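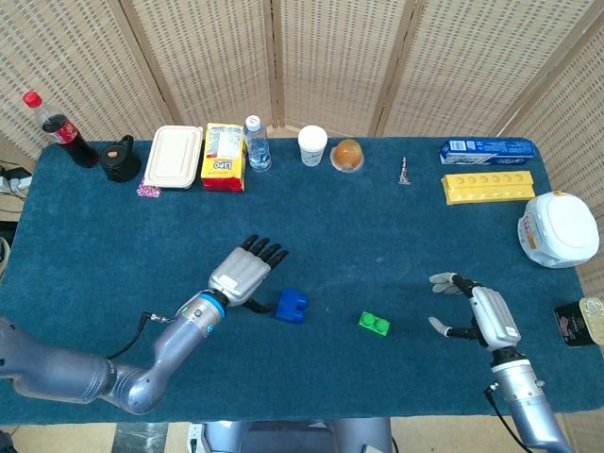

Dekska shared room, minutes of the meeting of March 30, 2023
Minutes taken by: Snežana Yordanov

1. Minutes of January
Accepted with one correction. The price of the felt was written twice under point 4. It was bought one time only, from Nivis, invoice 2747.

2. Big table
The teal cloth stays. Some members find it too dark, but small things are easy to see on it and do not roll so much. Coman asked if it can be washed in the machine. Snežana will write to Nivis and ask. Until we have the answer, please brush it only.

3. Food and drinks on the table
Long discussion. Bottles, snack boxes and food containers may stay on the table, but in one row at the back, on the side of the divider. Bottles must have the cap on. The proposal to forbid cola was voted: 3 for, 5 against. Cola is allowed.

4. Toy blocks
Small blocks are left on the cloth after many sessions. Who uses the table last puts them in the bag — also the small two-stud ones, which are easy to forget.

5. Folding divider
It will stay open behind the table and around the right side. The offer from Resetti for a solid wall was read and refused as too expensive. The woven panels collect dust and should be wiped with a dry brush, no water. Coman will bring the brush.

6. Other
The key for the side door is still missing. Whoever has it, please return it to Snežana.

The date of the next meeting will be sent by e-mail.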